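Basach 桌面早餐物品数据集 说明文件

版本说明：本文件随 Basach 主包一同发布，适用于物品清单、图像与文字标注三个部分。旧版目录中的 Tjoa 词表已并入本版，不再单独维护。

一、概述

Basach 收录桌面尺度的早餐物品及其摆放关系，重点是烤面包机、面包片、餐盘、收纳盒和小型柜体。数据由 Bamenbridge 工作组整理，六月完成校对。全集共 3,827 条记录，分属 56 种布置。每条记录包含一张或多张静态图像、一份物品列表和一组空间关系短语。

本数据集面向以下用途：室内物品识别、遮挡条件下的关系描述、中文短语与图像区域的对应。食品安全、营养估算和家电性能评测不在设计范围之内。

二、目录结构

items/ 物品清单，每种布置一个文件
views/ 图像，按布置编号分子目录
relations/ 空间关系短语，UTF-8 编码，每行一条
vocab/ 受控词表，含原 Tjoa 词表
notes/ 校对记录与已知问题

文件名由布置编号和序号组成，中间用连字符连接。序号只用于区分文件，不表示时间先后。同一布置下的图像可能来自不同视角，读取时不应假定左右关系一致。

三、物品类别

受控词表共 24 个类别，分为四组。

器具组：烤面包机、面包架、餐盘、带盖容器等。
食物组：面包片、苹果、香蕉等。仿真食物与真实食物使用同一类别名，另以“材质”字段区分；无法判断时填“未定”。
收纳组：敞口盒、抽屉、柜门等。
填充组：方块及其他无功能小件。此组用于增加干扰，颜色必填。

烤面包机作为一个整体标注，旋钮、按键、拨杆和槽口作为其部件标注。面包片位于槽内时，关系短语须写明所在槽口，以图像中的左右或前后为准。露出部分不足以确认类别时，只标“槽内物”。
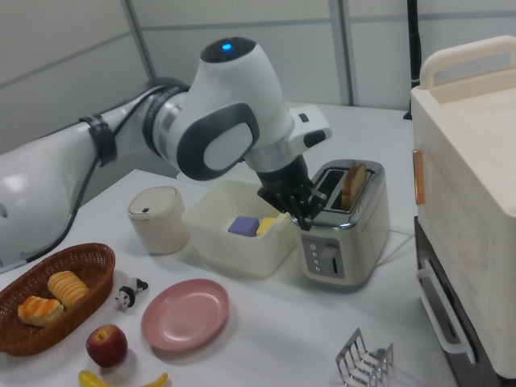
图1 双槽烤面包机，右侧槽内有一片面包；左邻敞口盒内有紫色与淡黄色小块。

四、标注规则

1. 关系短语采用“主体＋方位＋参照物”的形式，例如“面包片 在……内 烤面包机”。方位词限用词表中的 20 个，不接受近义替换。

2. 盒内物品逐件标注。两件互相叠压时，分别记录各自与盒的关系，再记录一条叠压关系。

3. 柜体与抽屉分开标注。抽屉面板颜色与柜体不同时，颜色字段各填各的。抽屉开合状态只有在可见缝隙或内壁时才填写，否则填“未定”。

4. 餐盘标注是否为空。盘沿与其他物品相接但物品不在盘面上的，关系写作“旁”，不写“上”。

5. 电源线标为烤面包机的部件。插头不在画面内时，不推断通电状态。

6. 面包片的颜色按可见表面填写，不据此推断是否烤过或烤制时长。

五、格式与读取

物品清单为制表符分隔文本，字段依次为：编号、类别、颜色、材质、所属部件、备注。空字段保留制表符。relations 目录中的编号与物品清单一一对应，缺失编号表示该条在校对中被撤回，不做重新编号。

随包附带的 Garico 脚本可检查编号一致性并输出差异表。该脚本只读，不修改原文件。检查未通过的布置应整组排除，单独剔除某一行会造成关系短语悬空。

划分训练与测试部分时，请以布置为单位。按图像随机划分会使同一组物品同时出现在两侧，结果不可比。

六、常见问题
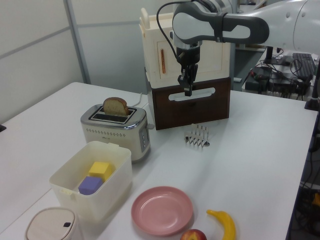 面包架和餐盘都能放面包片，标注时是否归入同一类别？
两者分属不同类别。面包架以竖向隔条分隔面包片，餐盘以平面承托，词表中分别编号；只有在计算“可承托物”这一上位类时才合并统计。

七、已知问题

金属表面的反光会使部分按键边界不清，相关部件框偏大，修正值尚未合入主包。

半透明收纳盒的颜色字段存在“白”与“透明”混用。本版统一为“半透明白”，但 notes 中的早期记录保留原写法。

“红色水果”曾作为临时类别使用，现已拆分，旧编号仍可在 vocab 的映射表中查到。

八、使用条件

允许用于研究与教学。再分发时须保留本说明文件和完整词表。修改过标注的版本请更换包名，并在 notes 目录中写明改动的字段。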